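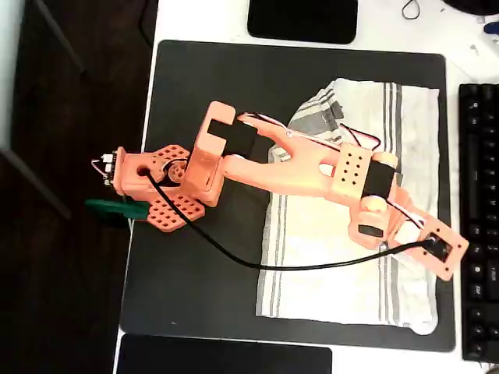

Desk mat on a white desktop - worth it or not?

Started by plunlow_pete, 29 Apr 2024

plunlow_pete
I've got a white desk from Bavari, the 148 cm one, and I've had it since March. The top is already marking. There's a grey smudge where my forearms sit and a faint ring from a mug that won't come out with dish soap. I'm thinking of covering most of it with one of the big black desk mats and forgetting about it. Before I spend the money I'd like to hear from people who have used one for a year or more. Do they stay flat? Do they stain the desk underneath? I've read that dark ones can leave colour on a white surface and that would defeat the purpose.

greyheron
I have a black one on a white top, three years now. No colour transfer at all. It does show every crumb and bit of dust, and if you have a cat you will be at it with a lint roller most days. Flat except for one corner, which curled in the first winter and never quite came back. I put a book on it overnight for a week and it improved.

tassiedrift
Depends what the mat is made of. Cloth top with a rubber base is the common one and the rubber is the part to worry about. I had a cheap one leave a yellowish shadow on a white melamine top, in the exact shape of the mat. It was next to a north-facing window, so it got sun all afternoon. The desk outside the mat stayed white and the part underneath went the colour of weak tea.

plunlow_pete
That's the sort of thing I was worried about. Mine is beside a window as well. Did it clean off?

tassiedrift
No. Tried bicarb paste, metho, and one of those white sponges. The sponge took the sheen off and left the yellow. I sold the desk with the mat included and told the buyer why.

Bellwire
Don't use the white sponges on a painted or laminated top, they're a fine abrasive. For the mug ring try a bit of metho on a soft cloth first, in a spot at the back where you won't see it. For the forearm smudge it's mostly skin oil, so warm water with a small amount of laundry liquid, wipe, then wipe again with plain water and dry it. The second wipe matters because leftover soap grabs dirt.

oldstock_10
I'll be the one to disagree with the whole idea. A desk is a work surface and it will get marked. Mine has glue on it, a solder burn and half a tin's worth of paint drips and it works the same as the day I bought it. You're spending money to hide something that isn't hurting anything.

greyheron
Some of us have the desk in the lounge room.

oldstock_10
Fair enough. Then get a cutting mat for the messy jobs and put it away after. Smaller, cheaper, and it takes a knife.

plunlow_pete
I do a fair bit of fiddly stuff at the desk, small screws mostly, and I like the idea of things not rolling off. A cutting mat is pretty hard. Dropped screws bounce.

Bellwire
Cloth is much better for that. Screws stay where they land. The trade-off is that on a black mat you can't see a black screw. I keep a white saucer on mine and everything small goes straight in it.

shevchukfan
Has anyone tried the Shevchuk felt ones? I bought the large at 780 mm wide and it's too short for my desk, so my mouse hand goes off the edge all day. Measure first. The felt is nice to the touch but it pills where your wrists are, and after a few months it looked like an old jumper. I shaved it with a jumper shaver and it came up okay.

tassiedrift
Wool felt or the synthetic?

shevchukfan
Label says a blend and doesn't give the split. I wouldn't buy it again. It doesn't have a rubber base though, so no yellowing, but it slides about unless you put some grip dots under it.

Bellwire
The grip dots can mark a white top too, depending on the glue. A strip of plain cork shelf liner under the front edge works better and costs very little.

plunlow_pete
Okay. At the moment I'm looking at the Tomgate one, stitched edge, cloth top. It says "non-staining base", whatever that means. It's $10 more than the plain version.

greyheron
Mine is a Tomgate, the plain version. Get the stitched edge. The unstitched one frays where your sleeves drag on it. Can't comment on the base except that mine has been fine, but my desk gets no direct sun.

oldstock_10
"Non-staining" with no detail on a box means very little to me. Cut a corner off something similar, leave it on the back of the desk in the sun for a month and look.

tassiedrift
A month won't show it. Mine took most of a summer. What I do now is lift the mat every couple of weeks, wipe under it and let it air for an hour. Also never put it back down damp. If you wash it, hang it until the base is fully dry, and that takes longer than you'd think for a big one. Mine was two days over the shower rail.

plunlow_pete
I can manage lifting it every couple of weeks. I'm going to clean the top as Bellwire said, order the stitched one and pull the blind down in the afternoons. I'll post again after summer with a photo of what's underneath.

oldstock_10
Still reckon you should leave it bare.

Bellwire
Did the mug ring come out?

plunlow_pete
Mostly. Metho took it down to where I can only see it from the side. The forearm smudge went completely.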